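Flanus: repair tickets from a desktop computer shop, cleaned up a little

Last changed 2019-05-18. Maintained by Kazimír Vrabec, mostly in the evenings.

What this is

Flanus is a set of 400 short repair tickets for office desktops, typed in by whoever was standing at the counter when the computer came through the door. Each ticket has a complaint (what the customer said), a finding (what the bench said) and an outcome (what went on the bill). The three rarely agree. If you want to study how people talk about machines they dislike, you've come to the right folder.

The tickets come from a shop called Simau, which kept everything in one spreadsheet for years and then, in January, decided to clear out the back office. I asked for the spreadsheet before they deleted it. They gave it to me on a CD. I had to borrow a drive to read it.
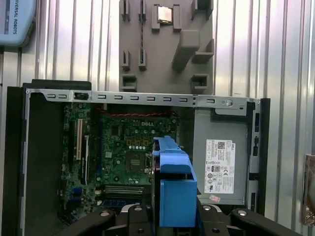

The complaints are the good part. Office people describe a failing computer the way you'd describe a cousin. It sulks. It's slow in the mornings. It "makes the noise" — always the noise, as if we'd all been introduced to it. The findings are written by people who have stopped listening by this point, and they run to four words at most. "Dust. Fan. Cleaned. Fine." I've come to think of it as a kind of poetry, though not one I'd pay for.

Files

tickets.csv — one row per ticket, comma separated, quotes where needed and in a few places where they aren't
words.txt — shop slang and what I believe it means
belay.py — the cleaning script, named Belay because it stops you falling very far
old/ — please leave old/ alone

Columns

id: a number. Gaps are real. Don't write to me about the gaps.
complaint: free text, as typed. Spelling kept.
finding: free text, as typed. Spelling kept, with regret.
part: one of drive, fan, memory, power, board, cable, none, other. I assigned these by hand from the finding. "None" means the computer worked perfectly the moment it reached the counter, as they do.
outcome: fixed, replaced, returned, abandoned. Abandoned means the owner never came back. There are 27 of these.
mood: mine. See below.

The mood column

I added this in a weak moment. It is a score from one to five for how annoyed the customer sounds, and every score was given by me alone, some before coffee. I rescored 30 tickets a month later to see if I agreed with myself. I did not, much. Use the column for teaching people about the mood column.
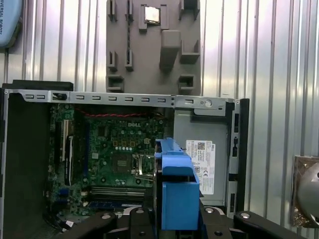

Dell desktop with the side panel off. The red cable runs along the top edge of the board.

What was taken out

Names, phone numbers and license plates (people wrote down where they'd parked). Company names became CLIENT, except where the ticket made it obvious anyway, and those tickets I dropped. I also removed 91 rows that said only "see Monitor," because the monitor log is gone and they led nowhere. One rude drawing made of punctuation has been kept for its historical value.

Known problems

The part labels lean toward "drive." The bench blamed the drive for nearly everything, and I had only their word for it. A ticket marked drive may well have been a loose cable, a bad power strip or a Vundeck screen saver, which came bundled with half the software in town and ate whatever memory it was given.

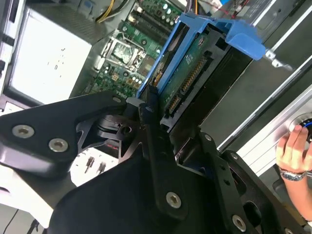

Dates were entered in three styles by at least two people who weren't on speaking terms, so I've left them out completely. You can't use Flanus to work out how long a repair took. Judging by the complaints, it took too long.

The slang list is incomplete. I still don't know what "gave it the Tuesday" means. It appears in the findings more than once and it seems to have helped.

Good uses

Sorting short text, spelling repair, practice with messy tables, reading aloud at parties of a certain type.

Poor uses

Predicting which computers break. All of these broke, or were said to have. There is no row in the file for a computer minding its own business.

License

Do what you like with it. Say where you got it. If you correct the spelling in the complaint column I'd rather not hear.

Comments

pellmell: The second column has a stray quote mark near the top and my spreadsheet swallowed half the file. Is that on purpose?

K. Vrabec: No, but I've grown used to it. Run belay.py first.

oldfanbelt: Worked a counter like this one. "Gave it the Tuesday" = turned it off, left it overnight, turned it on again. At our place it was called something else I can't post.

K. Vrabec: Added to words.txt with a question mark.

dunmore_j: what's in old/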